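Flaleck Furniture Reuse and Assembly Program
Progress report to the Hung Fund, June 2026
Prepared by Anathi Hlongwane, program lead

Summary

The program is on schedule for furnishing and slightly behind on staffing. We have finished the first group of apartments at the Skodero building and started on the second. Spending is within the approved budget, with one line we would like to move. Two problems from the last report are fixed and one is still open.

Work completed

The grant pays for us to collect used flat-pack furniture, repair it, and put it back together in apartments for families leaving temporary housing. In this reporting period we furnished 15 apartments. Each received beds, a table and chairs, a wardrobe and at least one storage cabinet. Families chose from what we had on hand, and most asked for more storage than our standard list allows. We have changed the list so that every two-bedroom apartment now gets a second cabinet.

We took in 208 pieces of furniture from donors. Most came from private homes and the rest from an office clearance arranged through Kikden. The office pieces were in good condition but were mainly desks, and we need fewer desks than we were given. Mohandas Varma has set aside the best of them for families with school-age children. The others will go to two partner charities once they can send a van.

Repairs took longer than planned in the first weeks. The usual faults were stripped screw holes, swollen bottom edges and missing back panels. Stripped holes are now filled with glued dowel and redrilled, and this has held up well on the doors we have rehung. Swollen edges are harder. If the swelling is on a side that carries weight, we strip the unit for parts.

White panels

White is the color we receive most and the one families ask for most. It also shows every mark, so we wrote a separate procedure for it. Panels are washed with warm water and a little dish soap, dried with a cotton cloth, and checked on the flat before anything is screwed together. Piret Krūmiņa does the checking. She looks along the surface for dents, then runs a hand down the edges and seams to find any lifting.

Working flat on the floor has turned out better than working on trestles. Large pieces do not bow, and two people can reach all sides. The floors in the Skodero apartments are a light wood and scratch easily, so we bought felt blankets to put under anything that has to be turned over. The blankets were a small cost and came out of the materials line.

Smooth white surfaces with a plain seam or raised border are the easiest to match across different donors. We can often make up a complete cabinet from two incomplete ones without the difference showing much. Shades do vary, and some of the older white has gone cream. We keep the cream pieces together and use them as sets.

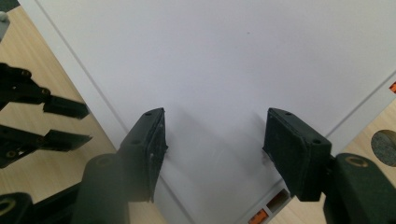 Parts and hardware

Hardware is still the slowest part of the job. Donated furniture rarely comes with a full bag of fittings, and cam locks from one maker do not always fit the holes of another. Panagiotis Petek has sorted our stock into drawers by type and length, and taped a sample of each to the drawer front. Before this, people were emptying whole tins onto the floor to find one bolt.

We ordered new cam locks, shelf pins and hinges in May. The hinges arrived with the wrong overlay and were exchanged at no charge, but the exchange held up six wardrobes. Those are now finished, apart from one door that needs a replacement handle.

Staffing and training

The grant allows for three part-time assembly staff. Two are in post. The third position was offered in the spring and turned down, and we have advertised again. Kastriot Radulović has been covering some of the hours on top of his driving, and this cannot go on past the summer. If we have not filled the post by August we will ask to split it into two shorter contracts, as several applicants said the hours did not suit them.

We ran a one-day course for new helpers, with 8 people attending. It covered lifting, reading assembly sheets, safe use of a cordless driver and how to fix tall units to a wall. Everyone built and took apart a small cabinet. The feedback was that there was too much talking in the morning, and next time we will start with the practical work.

Problems from the last report

Storage: fixed. The damp corner of the unit at Flaleck has been cleared and shelved off, and panels are now kept upright on battens. We have had no new water damage.

Labeling: fixed. Parts of one item are wrapped together and marked with a number on masking tape. The same number goes on the intake sheet. The tape comes off cleanly if it is removed within a few weeks. After that it leaves a residue on white surfaces – we now use the low-tack kind.

Elevator access at Skodero: still open. The building manager lets us use the elevator on weekday mornings only. Larger pieces are carried up flat and assembled in the room. We have asked for one afternoon a week as well and are waiting for an answer.

Budget

Staff costs are under budget because of the vacant post. Van costs are over, mainly from fuel and two extra trips for the office clearance. Materials are on target. We would like to move part of the unspent staff money to van hire to cover the period up to August. Anathi will send the figures and a short request form separately. No money will be moved before we have your agreement in writing.

Next period

We plan to complete the second group of apartments at Skodero and begin visits to the third. Other work planned:

Replace the worn felt blankets and buy two more.
Write up the white panel procedure as a single sheet for the workshop wall.
Agree on a collection date for the surplus desks.
Check wall fixings in all apartments furnished so far.
Fill the vacant assembly post.

The wall fixing check will be done by Piret and Kastriot, with tenants given a week's notice. Results will be included in the next report, along with the tenant survey. The survey forms have gone out, and over 6 had come back when this was written. Replies so far are mostly about storage and the height of the wardrobe rails.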